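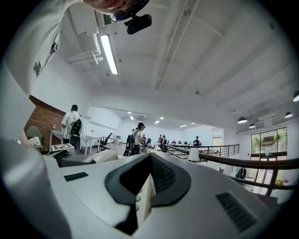
White walls, exposed beams and a long fluorescent tube: the Dulthorpe hall from the mezzanine.

"I walked in and just looked up!" says the designer behind the Rutgate fit-out. She'd been asked to hide the ceiling. She begged to keep it, ducts and all, and painted everything white over two weeks in April.

"The beams are my favourite bit, they were a dingy grey colour before." It took nearly 326 litres of paint, she says, laughing. The recessed lights came later, on a dimmer.

Would she do another one? "Tomorrow! I've already got my eye on the old Maser building, and it's got skylights."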